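Handout 4: Launching, landing and looking after your bar and lines
Posted in April by the Hotport Kite School shore team
7 comments | 249 shares

Hello again! If you were with us for the last session you'll know I ran out of time halfway through self-rescue, so I've typed up the bit I skipped and stuck it on the end. Bring this with you to the Workville beach session, folded up in a dry pocket, and scribble on it as much as you like.

Setting up on the sand

I want you to lay your lines out downwind of the kite every time until I tell you otherwise. There are other ways (you'll see plenty of people at Workville laying them upwind, and good luck to them), but we're all doing it the same way on this course so that I can walk along the row and spot a crossed line from a distance.

Walk the lines out from the bar, keeping a finger between each one. Walk them twice if you lose count. Front lines in the middle, back lines on the outside, and the bar lying the right way up for how you've laid things out. Check that against your own bar, please, as the colours differ from one maker to the next and half of you have bought second-hand.

Then pump. Most of you stop too early! The leading edge should feel hard when you flick it, and it should ping a bit. A soft kite folds in a gust and then it's a miserable afternoon for everybody.

The launch

Stand so that the kite is at 90 degrees to the wind, out at the edge of the window. If your helper is too far downwind the kite will power up and drag you, and if they're too far upwind it'll flap and fall in on itself. A flapping kite means you walk backwards a few steps, slowly, and wait for the canopy to fill. Only give the thumbs up when it's steady in their hands.

Before the thumb goes up, say the checks out loud. I know it feels daft. Chicken loop in, donkey dick through, leash on, lines clear, space downwind clear. We had a whole group at Clurkanthorpe last season who said them in a silly voice and they were the tidiest launchers I've ever taught, so do that if it helps.

Bring the kite up gently and keep it low over the water side. Please don't park it at twelve o'clock while you have a chat. A kite overhead on the beach is the one that lofts people.

Landing

Signal by patting the top of your head. Bring the kite down to the water-side edge of the window, nice and slow, and hold it there until your helper has the middle of the leading edge. Then walk towards them so the lines go slack. Kite over, leading edge down into the wind, sand on it, plenty of sand.

The bit I skipped: self-rescue

We'll practise this in the shallows at Lucero, where the bottom is flat for 60 metres out and you can stand up if you get in a muddle. In order:

1. Let go of the bar and pull the chicken loop release. The kite should flag out on one line and lose its power.

2. Work your way up the leash to the bar, hand over hand. Never wrap a line round your hand or your wrist, even for a second.

3. Lock the safety line with a few turns on the bar, then wind on the rest. Keep some tension as you go, or you'll have spaghetti.

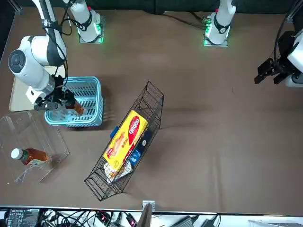

4. Swim or pull yourself to the kite and turn it over so you can lie in it. Hold the wing tip, let the wind sail you in, and keep the pump valve shut. The leading edge is your boat now.

5. Back on the beach, sand the kite first. Sort the lines out afterwards, with a cup of tea if you can get one.

For next time

Rinse your release in fresh water and fire it 7 times on dry land, putting it back together each time with your eyes closed. It gets quick after the third or fourth go. Read the right-of-way page too, as I'll be asking you who gives way to whom while we pump up.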